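Section 6. Running the Kitchen Model in Simulation

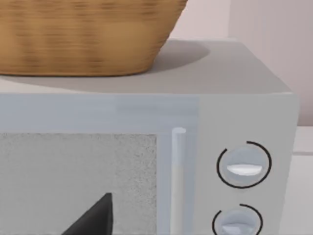

Complete this section before you connect power to the Hinov arm on the bench. The settings you save here are copied to the real controller in Section 7.

1. Start the workshop computer and open Zamik. Load the project named Fondum.

2. Choose the microwave model from the appliance list. The basket on top loads with it and is treated as an obstacle.

3. Set the view to Wrist. If a fingertip does not show in front of the door, reload the gripper file and try again.

4. Jog the gripper toward the door handle at speed 2. Stop when the fingers are on either side of the bar.

5. Close the gripper, then pull back along the door's arc. Save this move as Door Open.

6. Return to the home position and repeat for the upper knob. Approach the white grip bar straight on and turn only the last joint.

7. Run both moves 11 times without changing anything. Write down any run that ends in a fault.

Note: The lower knob uses the same file as the upper one with a height offset. Francine Doucette keeps the offset table in the Bouazza folder.

Caution: Do not raise the wrist above the door while it is moving sideways. The basket has a collision shape slightly larger than its drawn outline, and contact will end the run.

If faults continue after a restart, send the log to Murray Kowalchuk before the Thursday bench session. Do not edit the joint limits yourself.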